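Workshop log > Builds > Drater arm > Entry 7

June, started 4:40 pm
Posted to the bench notebook by the arm build bench

Picking up from last entry. Wrist bracket is on, cable rerouted, gripper back on its mount. Goal today: get the wrist cam talking to the Kiani board at a steady rate and find out how bad the finger blocks the view. Second goal was the elbow noise. Got to one and a half of those.

Power first. Supply was sagging when shoulder and elbow moved together, so I split them. Shoulder on its own feed, everything else on the old one. Sag gone on the meter. Did not test with a load in the gripper. Do that before anyone calls it fixed.

Elbow: took the cover off again. Three screws loose, not the ones I expected. The one nearest the bearing had backed out most of a turn. Threadlock on all of them this time (blue, not the red, please nobody use the red on this thing). Ran it 368 cycles at half speed while I did the camera stuff. Noise is down but still there on the way back up. Sort of a tick. Could be the belt tooth I nicked in entry 4. New belt is on order from Skeltell, cheap one, if it comes in the wrong pitch again I'm cutting my losses and printing a spacer.

Camera. Old ribbon was junk, kept dropping out any time the wrist rolled past the halfway mark. Swapped for the longer one, left a loop at the joint, taped it. Zip tie would of been neater but I want to be able to pull it quick. Stream came up second try. First try I had the config pointing at the bench webcam and spent a while wondering why the picture didn't move.

Settings that worked, so I dont have to dig for them again:
exposure fixed, not auto
focus ring as found, not touched
buffer 2,000 frames, then it starts overwriting
log to the card, not over wifi

Wifi logging is fine until someone streams music, then it stutters. Card is full at the end of a long session, clear it before you start and not during.

Moved on to the view check. Wanted a real room with stuff at different distances, the bench is all one depth and tells you nothing. Gripper closed part way, wrist rolled a little, just letting it log.
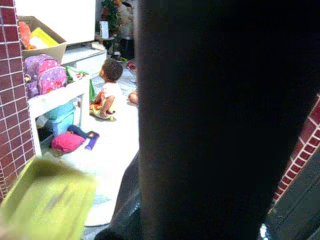
So the finger is the problem. It eats most of the right half and whatever is past it is just gone. Left side reads ok, you get floor and shelves and can tell one thing from the next. I'd guessed we would lose a third at worst. Also it's black and way inside the focus distance so it's one big soft slab, there is no edge sharp enough to calibrate off. Was planning to use the fingertip as a reference point. Scrap that.

Options, no order:

Move the camera out sideways on a longer bracket. Easy print. Adds weight at the worst possible place and the wrist servo is already warm after twenty minutes.

Thinner finger. The Ultora style ones are skinny, saw the files, they look like they'd flex. Could print one in the stiffer filament and see.

Tilt the camera so it looks past the finger instead of along it. Free. Lose some of the close view, and close view is what you want right when you grab something.

Leaning tilt first, only because it costs nothing. Cut a wedge out of scrap, try it before printing anything. If tilt is no good then the bracket, and take weight off somewhere else (that steel plate under the wrist does nothing, I'm pretty sure it was only there for the old motor).

Speed cap. Set it at 900 in the controller config, whatever those units are, the manual says one thing and the header file says another. Slow enough that you can stop it with one hand. Stays there for anything outside the bench cage. If you raise it for a test, put it BACK, and write it in here. Last time it got left high and I found out with my knuckles.

Estop: moved the button to the long lead so it can sit in your hand. Works from the far end of the lead, tested it a few times, arm goes limp and sags. It sags further than I like. A spring on the shoulder would help, there's a box of them in the drawer under the drill press, none marked. Weigh the forearm first and then pick one.

Code side, short. Frame timestamps and joint timestamps were coming off two different clocks, which explains the drift from last week. Both off the board clock now. Old logs are still off, don't try to line them up, I tried for an hour and its not worth it. Saving script now makes a new folder per run and doesnt write over the last one.

Todo
- wedge for camera tilt
- pull steel plate, check nothing rattles
- load test on split power
- belt when it comes
- weigh forearm, pick spring
- label the springs while you're in there
- find out what units 900 is in

Left the arm parked folded on the bench, power off at the strip, battery for the controller on the charger. Card is in the reader, not copied off yet. Elbow cover is on with two screws only, the third one rolled under the bandsaw and I'll get it tomorrow with a magnet.

Questions about the build: use the notebook contact form | © Drater arm build notebook | Back to top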